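The stadium tour at Kusside starts at two in the afternoon, or when the guide finds his keys. Ours was Lev Kostiuk, who had us in the away dressing room by twenty past and told us the radiators were kept off on purpose until October. Then he told us they were also off in the home room.
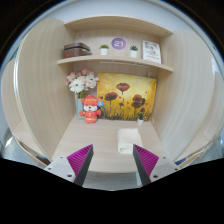

Kusside hold 2447 when full, a condition last reported for the cup tie against Betancur. The museum is one corridor with the losing pennant from that night, a pair of goalkeeper gloves and a bench you may sit on. I had expected more on the promotion season. There are pale wood shelves with a little brown suitcase and two tiny potted plants on them, and I gave those longer than I gave the list of former chairmen. The pitch is better than the league table suggests – flat, green, and drained by Sornamach, as four separate signs will tell you.

We weren't allowed on the grass. We were allowed to look at the grass from the dugout, which seats nine, and from the tunnel, which leaks.

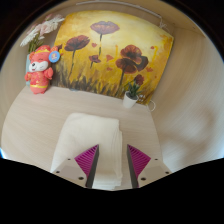 According to Comfort Sulemana, the new striker is worth the ticket on his own, and anyone who left the Betancur game at halftime has no right to an opinion on him. I left at halftime. I bought a scarf on the way out and kept quiet.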